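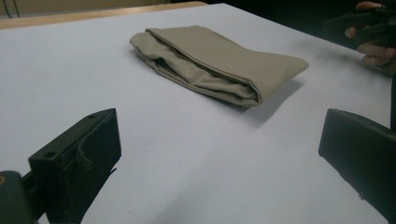
Diciembre, casi las once de la noche.

Llevo dieciséis años de escolarización a la espalda y hoy me han pagado por doblar tela. Lo apunto para que conste, por si algún día me da por releer esto y me creo que en esta época hacía cosas importantes. Mi madre, cuando la llamo, pregunta si el robot ya dobla solo. Le digo que todavía no, que de momento doblo yo para que él aprenda, y se queda callada con ese silencio suyo que significa «a ti de pequeño no había manera de que doblaras nada».

La meta del mes son 1.162 episodios de doblado. Un episodio es agarrar, estirar, doblar, soltar y apartar las manos. Luego se deshace todo con cariño y se vuelve a empezar. Penélope por lo menos tenía pretendientes.

Kristaps llegó esta mañana con la teoría de que nuestros datos son demasiado bonitos. Según él, siempre partimos de la tela bien puesta, y el modelo va a aprender que el mundo viene planchado. Tiene razón, cosa que me fastidia, porque los episodios bonitos son los rápidos. Hemos acordado variar los comienzos: unas veces extendida, otras en rollo, otras torcida sobre el tablero. La palabra «acordado» la pongo por educación. Él hablaba y yo me comía un plátano.

Lo difícil es desaprender las manos. Uno dobla una prenda desde que tiene uso de razón y no sabe cómo lo hace, lo hace y punto. Con las pinzas hay que pensarlo todo: por dónde entro, cuánto aprieto, qué lado espera al otro. Cada error lo comete uno despacio y con plena conciencia. Kristaps dice que es como escribir con la izquierda. A mí me parece más bien comer sopa con unos alicates, pero él es más optimista y además cena mejor.

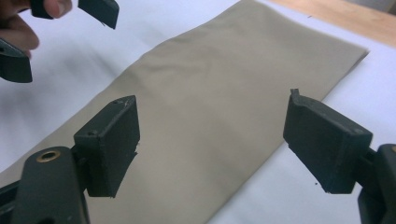

La tela caqui, con sus arrugas de siempre.

A esas arrugas les he cogido manía. Paso por encima, estiro, quedan más suaves, y en el siguiente episodio ahí están otra vez con cara de no haberse ido. Pregunté si no convendría planchar entre tandas. Kristaps me miró como si hubiera propuesto barnizar un perro. Las arrugas son datos, dijo. Me lo voy a bordar en un cojín, y que venga luego alguien a decirme que está mal doblado.

A media mañana discutimos por las pausas. Cuando dudo, me quedo quieto en el aire, y esa quietud también se graba. El modelo de prueba, el que llaman Praltunetti por motivos que se perdieron antes de que yo llegara, ha aprendido a dudar exactamente como yo. Se acerca a la esquina, se para, parece que se lo replantea todo y luego agarra. Vi la repetición tres veces. Nunca me había visto tan bien retratado, y eso que tengo carné de conducir.

Comimos en el Obradović, lentejas. Kristaps volvió a contar lo de Lerkanthorpe, donde estuvo un invierno clasificando tornillos para otro sistema, y donde por lo visto los tornillos no se arrugaban. Lo dice con nostalgia. Creo que fue feliz allí.

Por la tarde entramos en racha. Dos horas seguidas casi sin hablar, él llevando la cuenta y yo con las pinzas, después cambio. Hay un momento en que deja uno de pensar y sale solo: entrar por los lados, cerrar, tensar, llevar. Más de treinta buenos de una sentada. Luego sonó mi teléfono, levanté la cabeza y el siguiente salió hecho un churro. Lo marcamos como fallo, con su etiqueta y todo, que los fallos también sirven. Eso me consuela bastante – más de lo que debería.

Antes de irnos apareció el correo de Werunport. Quieren los episodios con una nota por cada uno, de su puño y letra (del nuestro, se entiende), explicando si el doblez es «satisfactorio». Kristaps contestó preguntando satisfactorio para quién. Espero que no lo haya enviado. Lo ha enviado.

Me duelen los pulgares de una manera nueva. Al llegar a casa tenía la colada en la silla desde hace días, la miré, me miró, y la dejé donde estaba. Gratis no doblo.
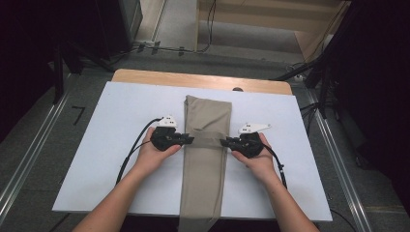 Para mañana

Empezar por los dobleces a lo largo, que son los que peor llevo, y cerrar las dos pinzas a la vez y sin pararme a meditar.

Preguntar a Kristaps qué le han respondido, pero después del café.

Crema para las manos. Plátanos.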